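Search this site
Search
Menu

Komach opens new breakfast and pantry aisle at its Pradton store

Granola, cereal and other dry goods now have a place of their own, after customers asked for more choice and easier shelves
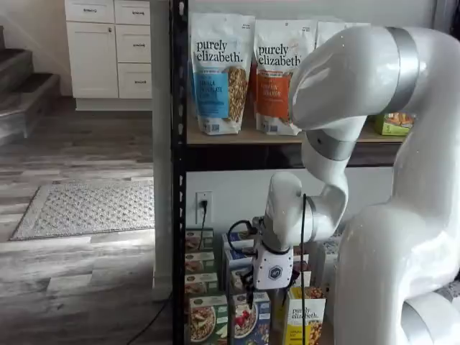
A full aisle for the first meal of the day

PRADTON – Komach, the neighbourhood grocery company, has opened a breakfast and pantry aisle at its store on Lambert Street. The new aisle brings together granola, boxed cereal, oats, spreads, dried fruit and long-life milk, which before were kept in three different parts of the store.

The work was finished in August. The store stayed open during all of it, with the old cereal section moved for a short time beside the bakery counter. Komach thanks its customers for their patience in this period, and also the neighbours on Lambert Street, who had early deliveries in front of their doors.

The aisle holds 80 products at opening. Of these, 10 were not sold at Pradton before. The company will look at the sales after the first season and will change the selection if some products are not wanted.

Pouches on the upper shelf, boxes below

The shelving is of a simple kind, with black metal uprights and light brown boards. The uprights have slots along their full height, and so the boards can be moved up or down when the sizes of the packages change. Komach chose this system after a trial in its stockroom, where the staff found it easy to clean.

Granola in stand-up pouches has its place on an upper shelf, and cereal boxes stand on the shelf under it. Among the granolas are the Vanilla Chocolate and Pumpkin Cinnamon flavours from purely elizabeth. The pouches have a window in the front, so customers can see the clusters before they decide. The labels are in different colours, blue for the Vanilla Chocolate and orange for the Pumpkin Cinnamon, and this helps a person who comes in a hurry and already knows what they like.

In the old section, pouches and boxes were mixed on the same shelf. The pouches often fell forward when a box beside them was taken out. Customers told us about this many times at the service desk, and it was one of the first points on our list when the new aisle was planned.

More space to walk, and clearer prices

The aisle is wider than the one it replaces. Two shopping carts can now pass each other, and a customer with a stroller or a wheelchair can turn at either end. Price labels are printed in larger letters. The price per 100 grams is shown next to the full price, in the same colour, so that small and large packages can be compared without a calculator.

Products made without nuts are grouped together at the end nearest the checkout. We ask customers with allergies to continue reading the package itself, as recipes can change without notice to the store.

Bulk bins remain in their old location near the produce section. Some customers asked if they would also move. For the moment there is no such plan, because the bins need a sink close to them for washing the scoops.

Part of a longer renewal

The breakfast and pantry aisle is the second step in the renewal of the Pradton store, which goes under the project name Zotura. The first step was new lighting over the produce section. The third step will be the frozen food section, where the doors of the freezers are old and do not always close well. Work on this section will begin after the winter holidays.

Komach has operated in Pradton for 60 years, for the largest part of that time in the same building. The company wants to keep the character of a neighbourhood store while the inside is made more practical.

Opening offer and tasting

For the opening period, customers who buy any two products from the new aisle receive 5 per cent off both of them. The discount is taken at the checkout and no coupon is necessary. It cannot be joined with other offers.

A tasting table will stand at the entrance to the aisle in the mornings, from opening until 11 a.m., with small cups of granola and plain yogourt. A lactose-free yogourt is also available, please ask at the table.

Information for media

Pictures of the aisle and answers to questions about the renewal can be requested from the Komach communications office through the store's service desk. Visits for media are possible before opening time, by appointment. Suppliers from the region who wish to propose a product for the aisle may leave a sample and a price list at the same desk.

Filed under: Company news, Store openings, Pantry and breakfast
Last updated: August, 9:40 a.m.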